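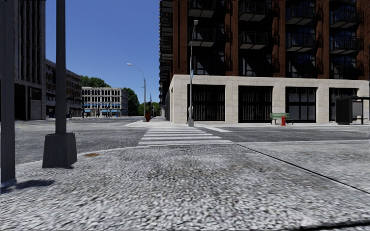

Attachment 1. Ovby map, start view for the crosswalk task.

Ticket: Replayed demonstrations drift off the crosswalk
Product: Wulach teleop and recorder
Reported by: Jytte Toft
Opened: March 23, 2021
Priority: Normal
Status: Closed

Description
I am recording driving demonstrations for the Skandley sidewalk robot in the simulator, using a gamepad. The task is to leave the near sidewalk, cross on the white stripes, get up on the far sidewalk in front of the brick building and stop before the red hydrant by the green bench. I drive it by hand and it goes fine. When I replay the recording from the same start pose, the robot begins well and then turns late. By the middle of the road it is on the edge of the stripes, and it reaches the far curb too wide to line up with the bench.

I have 11 demonstrations of this task and all of them do it. We have not trained on them yet and I don't want to until the replay matches what I drove.

Steps to reproduce
Load the Ovby map and put the robot at the crosswalk start.
Start the recorder at 20 Hz.
Drive across with the gamepad, stop at the hydrant, save.
Reset to the saved start pose and choose Replay Actions.

Expected: the robot follows the path I drove.
Actual: it turns late and ends up wide.

Support
Thanks for the clear steps. Could you send one of the recordings and the recorder config? Please also check whether the simulator is running in fixed step mode. In free running mode a slow machine can skip steps, and then a replay won't match.

Jytte Toft
Fixed step is on. Config and the longest recording are uploaded, 2,351 steps. That one is long because I crept up to the curb. The machine is our desktop called Erdős. I closed everything else and tried again, same result.

Support
The step numbers in your file are continuous, so no steps were dropped. The start pose matches too. Can you replay with Replay States instead? That mode places the robot at each recorded pose and ignores the stick commands.

Jytte Toft
Replay States looks right. The robot follows the crosswalk and stops where I stopped. So the poses are good and the commands are the problem?

Support
Looks like it. Please try a simple test away from the road. Record a short drive on the near sidewalk with the stick hard left, then released, then hard right. Plot the recorded steering next to the robot's turn rate.

Jytte Toft
Done, plot uploaded. The recorded steering doesn't jump to full left when I push the stick. It ramps up over several steps. On replay the turn rate ramps up even slower than when I drove it. I also tried with the wired gamepad in case it was the wireless one – no difference.

Support
That explains it. Your config has smoothing turned on under Operator Input and the recorder is set to save the command after smoothing. Replay Actions sends the saved command back in through the same input path, so it gets smoothed a second time. Small corrections mostly survive that. A turn comes late, and on a straight crossing the error has plenty of room to grow.

Please make 2 changes:
Under Replay, set Input Path to Direct.
Under Recorder, turn on Save Raw Command, so new files hold both the stick value and the smoothed value.

Your existing files hold only the smoothed value. That is the value the robot received, so they should replay correctly with Direct.

Jytte Toft
Changed both and restarted. All of the old demonstrations now stay on the stripes and stop before the hydrant. I laid the replayed path over the recorded one for the long file and the lines are on top of each other.

One question. For training, which value should we use as the action, raw or smoothed?

Support
Use the smoothed one if the trained policy will send commands straight to the drive controller. If you plan to leave Operator Input smoothing on while the policy drives, train on the raw value, otherwise you get the same late turns again. Just don't mix the two in one dataset. The loader doesn't check for it.

Jytte Toft
Clear. We go straight to the controller, so smoothed. The old files can stay in the set then. Could the replay window show a warning when smoothing is on? I would have found this on the first day.

Support
Passed on to the developers as a feature request. The help page for Replay Actions now mentions the Input Path setting. I'm closing this one – reply here if the drift comes back and it will reopen.

Resolution: configuration. Smoothing was applied twice during action replay.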